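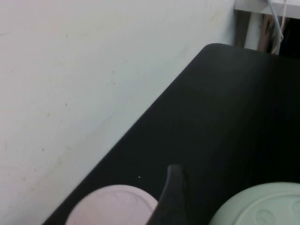

2021-01-22

Back room day. I've been putting this off since December, when we pushed the black table up along the wall and said we'd sort the rest out after the break. Well, it's after the break, so I made a pot of coffee and got on with it.

First job was the wall. It has been bugging me for weeks. There's a whole patch of scuffs and specks just above the edge of the black table, the kind of thing you stop seeing after a while and then see all day long once somebody mentions it. I tried plain warm water on a cloth in one small corner and got a little of the beige off. Dish soap did a bit better. I stopped there because the paint is matte and I don't want shiny rubbed spots, which would look worse than the scuffs do (I did exactly that to my hallway at home and I still have to look at it every morning). If anyone has a can of the old wall paint squirreled away, please tell me! The lid would have said Lerska on it, I think, and the shade number was 584, or that's what is penciled inside the closet door anyway. A small touch-up with a foam roller would take ten minutes.

The black top is a different story. I love how it looks, with that fine grain in it, but every crumb shows up like a star. You wipe it down, you turn around, and there's a white fleck sitting in the middle of it again. I've gone over to a barely damp microfiber and then a dry one straight after, going with the grain. Spray cleaner leaves streaks when the light comes in low, so please don't use the spray on it, even the fancy one. I put felt pads under everything heavy that lives there. The rounded corners are great, by the way. My hip has met the corners of the old Hoshino bench enough times to have an opinion.

Then the cables, which is the part I really wanted to write down for whoever does this next. The pale table past the end of the black one has turned into the charging spot for the whole room, and it got that way with no plan at all. One person plugs something in, the next one shoves that over and plugs in another thing, and pretty soon there are wires going over the front edge and down into the dark where you can't tell what belongs to what. I got down on the floor with a flashlight to follow them and mostly found dust. 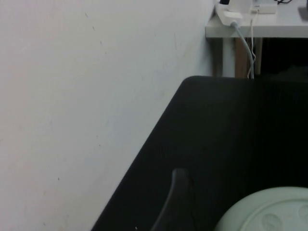
So what I'd like to do is get the power strip off the tabletop altogether and fix it to the underside, toward the back. Then the wires only have to travel a short way and the top is free for putting stuff down on – which is what a table is for, I'm told. Tatden makes a wire tray that clamps on without screws, and the 400 size ought to fit between the legs, but I haven't measured properly yet because I'd need to pull the table out, and I didn't want to unplug anything without asking around first. The part number I wrote on my hand was 1363. Writing it here before I wash up.

Things I'm unsure about:

Does the gray cable need to stay where it is? I don't want to move it and find out the next morning that it was feeding something important. Put a piece of tape on it with a word or two, please. Same for the thin white one. Any word will do, even "mine."

Is the wooden piece under there holding anything up? I'd assumed it was left over from the old shelving, but I'm not going to yank on it to find out. If it has a job, it stays, and I'll run the wires behind it.

Would a clamp mark the pale tabletop? The edge is pretty thick, so I may end up going with the sticky kind of mount and a good wipe of rubbing alcohol first. Last time I skipped the alcohol on the Imusley cabinet and the whole thing let go overnight, with a crash that scared the early people half to death.

I also want to get a broom in under that table properly. I can reach the front part, and past that it's guesswork. If we're pulling the table out for the tray anyway, that's the moment to do the floor and wipe the legs down too. It needs 2 people, one at each end, lifting and not dragging.

Still to do: paint hunt, tape labels, measure the gap between the legs, order the tray. The cloths are rinsed and hanging by the sink, and the soap is back on its shelf.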